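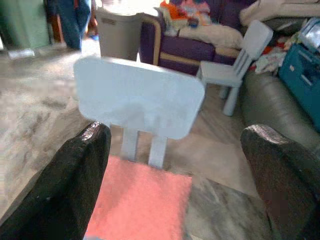

Wrist view: Wurix two-finger gripper, children's chair ahead.

The Wurix home handling kit is set up for soft goods — pillows, blankets, small rugs. Keep people 3 feet clear of the arms while they are powered. 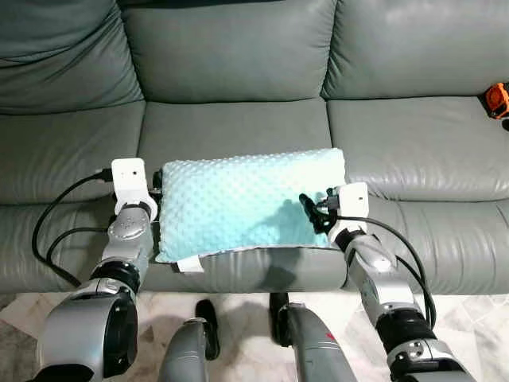
Run both arms at 25 percent speed or less on first use, and check the cables every 7 days. According to Nogueira, the distance should be marked with floor tape before power goes on. Drillar stop button sold separately.
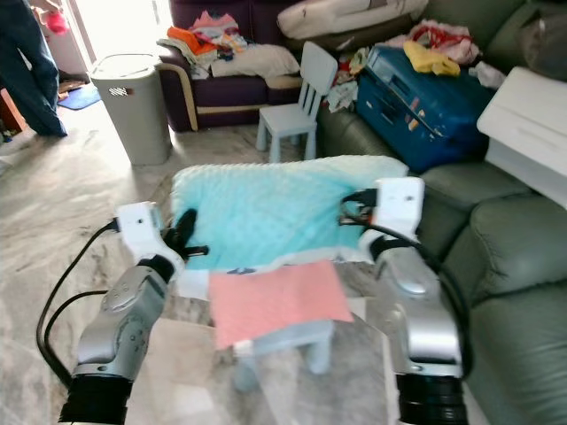
Trukley: We tape it too, and keep the stop button within reach of whoever is standing nearest.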